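6/28/25, in the evening

A Saturday, and I was in the workshop until they put the lights off in the corridor. My sister called two times and I did not answer, so tomorrow I must call her first, before the coffee.

I want to write down the rules while they are still clear in my head. On Monday I must give them to the people at Annan, and my English becomes stiff when I write for a meeting. In the diary it is easier.

The work is the same since spring. Istier sends us old servers, and the arm must take out the parts that can be sold again: first the memory, then the processor, then the rest. The client wants a written practice for it, two pages, which a new operator can read standing up. The old one from Plandano has 8 pages and I have never seen anybody finish it. It is also written for desktop machines, and it says nothing at all of sockets with an open plate.

My first rule is about power. The cable is out, and the operator holds the plug in his hand and says "out" aloud before the arm is allowed to move. I was a little ashamed when I wrote "aloud", it sounds like a school. But I have kept it. The coin battery stays in its holder during the whole work with the processor, and the operator must know that some small part of the board is still alive.

The second rule is about the earth. The gripper, the chassis and the mat go to one common point, and we measure it in the morning, not only on the day when the auditor comes. I wrote first "regularly". Then I took the word away, as "regularly" means a different thing to each person in the room.

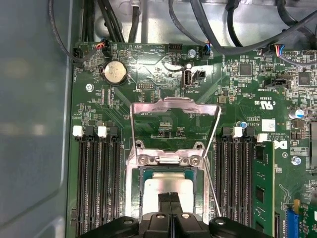
The third rule took me most of the afternoon. Plandano says that the fingers should approach the processor "with care". How can a machine have care? I must give it a height and a speed. So I wrote that at a height of 2 centimetres the arm stops, and it waits there until the operator has looked and pressed the key. After the key it goes down at the slow speed only. It must hold the processor by the two sides, never press on the top, and it must lift straight. If it turns even a little, the pins in the socket can be bent, and a bent pin is the end of the whole board.

I also wrote that the plate has to be fully open, and the lever free, before the stop point. The operator looks at this with his own eyes. The software has a check for it, but I do not want that he trusts the check on the first day. Perhaps after 200 processors without a fault we can speak again about this sentence. At Annan they will say 200 is too many. I am ready to hear it, I will not be ready to change it.

For the force I am less sure. The gripper from Plallum came with a table of limits, and the table is good, but it was made for boxes and bottles. I put our own limit lower and I marked it in yellow, so that everyone understands it is a number that still needs work. In November we have the long test, 2000 cycles on scrap boards, and after that I can take the yellow away or write another number.

There was one more thing, the loose cables. I had forgotten them completely in the first version. A cable that hangs down into the way of the arm is more dangerous than a wrong speed, I think, for the arm pulls it and does not feel anything until a connector breaks. So now it is rule four: before the start, all cables are laid back and held at the side where the arm does not pass. It should probably be rule one. I will move it on Monday morning if I have the time.

I read all of it aloud at the end, walking between the benches. It became two pages and three lines. The three lines are about gloves, and I do not know how to make them shorter.

My back hurts from the low stool. I ate bread and cheese at the desk at four o'clock and nothing after it, and now it is too late to cook. There are still some plums in the bowl. I will eat these and then sleep.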